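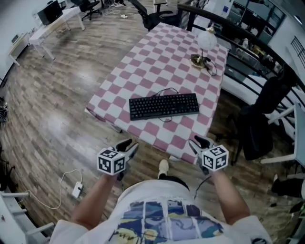 Iltlow Library Extends Home Office Lending Through May

Feb 19, 2022

The Iltlow Public Library will continue its home office lending program through the end of May, the library board announced following its winter meeting. The program, which had been scheduled to close this month, allows cardholders to borrow keyboards, monitors, webcams and document scanners for up to six weeks at a time at no charge.

Items may be requested at the main library or at the Gestcombe branch. Residents of the Ngau district, which does not have a branch of its own, may collect equipment from the bookmobile during its regular stops, provided the request has been placed at least two working days in advance.

According to figures presented to the board, 466 households have borrowed at least one item since the program opened. Keyboards and webcams have been requested most often, followed by monitors. Scanners were added last fall and are lent for one week only, owing to the length of the waiting list.

Under the extended program, the library will add 100 items to the collection. The purchase will be paid for from the library's equipment fund, and no change to the annual operating budget is required. The board also approved $2000 for replacement cables, adapters and carrying cases. Missing or damaged cables were the most common reason for an item being withdrawn from circulation during the first period of lending, and returned sets have in several cases been held for weeks while a suitable part was ordered.

Borrowers must be 18 or older and hold a full Iltlow card in good standing. Temporary and visitor cards do not qualify. A household may have three items on loan at one time, of which one may be a monitor. Loans may be renewed once if no other cardholder is waiting. Overdue items will not incur a daily fine, but borrowing privileges will be suspended until the equipment is returned, and a replacement charge will be applied after 30 days.

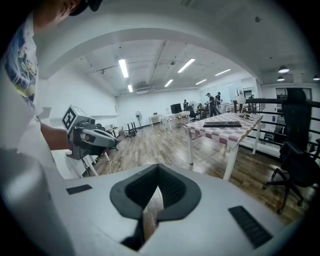

Syafiqah Sutanto told the board that six weeks had been too short for people starting a new job from home, and asked that a second renewal be considered where the equipment is needed for work. She added that the notice of the due date had reached her only two days beforehand, which left little time to buy a keyboard of her own.

The board took no vote on a second renewal but directed staff to report on the matter at its next meeting. In the meantime, due date reminders will be sent ten days before the end of a loan and again three days before. Cardholders who do not use e-mail may ask to be reminded by telephone.

Staff will also revise the printed instructions supplied with each item. The present sheets cover setup on a small number of computer models and have not been updated since the program began. New versions will be issued in larger type, with a separate page on connecting a second monitor. Telephone help remains available during library hours, and appointments for help in person can be made at either location.

All equipment is checked and cleaned between loans. Borrowers are asked to return each item with every part listed on the tag attached to the case, and to report faults at the desk instead of attempting a repair. No charge is made for ordinary wear. Webcams and scanners do not retain personal files, but borrowers who have used a memory card or flash drive with a scanner should remove it before the item is handed in. Unclaimed drives are kept at the main library for 60 days.

Equipment may not be placed in the outdoor book drops. Items left there have been damaged by the weight of books and, on two occasions in January, by rain. Returns must be made to a staff member at the main library, the Gestcombe branch or the bookmobile, and a receipt will be provided on request.

The online catalog, which is supplied by Bovano, will be unavailable overnight on the first day of the extended program while the new items are entered. Requests already in the system will keep their place in line. Cardholders with a pending request do not need to apply again.

Residents who wish to donate equipment are asked to contact the main library before bringing it in. The library can accept keyboards and monitors that are less than five years old and in working order. It cannot accept laptops, printers or items without a power cord.

Comments on the lending rules may be submitted in writing at any service desk or by mail to the Office of the Director, Iltlow Public Library. Comments received before the next board meeting will be included in the staff report.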